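3.2 Drive retention and access in the Gilleo sample

The second group of machines came from the Gilleo collection point, where retired office desktops are held for sorting before they are sent to the Sobczak yard. The inventory lists 2635 units from this source. Of these, 34 were set aside for manual study on the basis of chassis type, and each was opened, examined and closed again by the same two operators. Towers with damaged side panels were left out of the study set, as the time needed to free a bent panel would have hidden the differences of interest here.

Retention hardware was coded with the scheme of Pruvost, extended by one class for molded cages. In the original scheme a drive is either fixed directly to sheet metal, held in a metal bay, or carried in a removable tray. The Ondside and Clakano lots reported in Section 3.1 fit these classes without difficulty. The Gilleo lot did not, and the coding was repeated after the extra class had been defined.

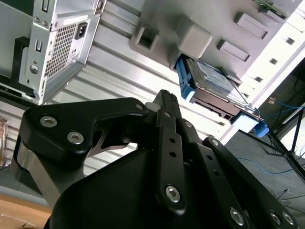
Figure 5. Drive cage and power supply in a desktop chassis of the molded-cage class.

Molded cages differ from metal bays mainly in how the drive is released. A metal bay usually requires a screwdriver and access from both sides of the chassis, whereas a caddy is freed by hand once its clips have been pressed. We therefore recorded the cage and the caddy as separate parts. The two are easily told apart in Figure 5, where the cage is off-white plastic and the caddy holding the hard drive is blue. Color was not used as a coding criterion, but it shortened the search for the release point in units of this class – an effect the operators mentioned in their notes before any timing data had been reviewed.

Access was scored separately from retention on a scale from 1 to 6, with 1 given to drives that could be withdrawn with no other part moved. The score rises with each part that must be unplugged, shifted or taken out first. Cables that could be pushed aside with one finger were not counted. Power supplies were counted only when their housing blocked the path of the drive, whatever their position in the chassis.

Disagreements between operators were confined to the middle of the scale. Most concerned data cables with a locking tab, which one operator treated as a separate removal step and the other as part of the drive withdrawal. These units were scored a second time under the stricter reading – the locking tab counts as a step – and the revised values are used in all later tables.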